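Robots move in at Szekeres, and the evening shift gets its evenings back

I spent a morning at the Szekeres furniture rental depot in Soditberg, and I have to say it was a lot quieter than I remembered! When I visited a few years ago the returns hall was all banging doors and people yelling for a second pair of hands. Every wardrobe that comes back from a rental has to be opened, checked inside, wiped down and closed up again, and on a busy day that means 100 pieces.

Since February, two-armed robots from Wavora have been taking over the opening and checking. There are 2 of them on the floor so far, and they handle 70 of those pieces on a good day. The rest still go to people, mostly the antiques and anything with a sticky hinge.

Haruna Kubo runs the returns team, and she told me her job has changed more than she expected. She used to spend most of the shift bent over with a flashlight. Now she spends a good part of it at a desk (with a decent chair, she pointed out), going over new door types in the simulator before the robots get to try them on real furniture. Handles are the big headache. Knobs are fine, long bars are fine, but a small pair set close together means both arms want to be in the same spot.

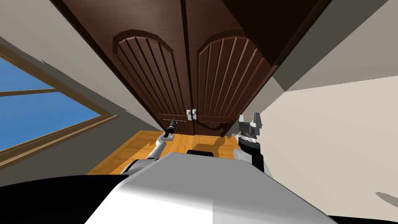
A new door type gets 1,000 practice runs on the computer before Haruna signs off on it, and she's turned down plenty. Her crew sits in on those sessions too, and they get paid training hours through Workia, the staffing agency that supplies most of the depot's workers.

Not everyone is thrilled. Živko Bošković has been on the floor longer than anybody, and he misses having a partner to talk to while he works. He also worries about what happens when the robots learn the sticky hinges. The company says no jobs have been cut and that the late shift was dropped by moving people to days, but he'd like to see that in writing, and I can't blame him. His back feels better, though, he did admit that much!

Talks about next year's schedule start after the summer rush.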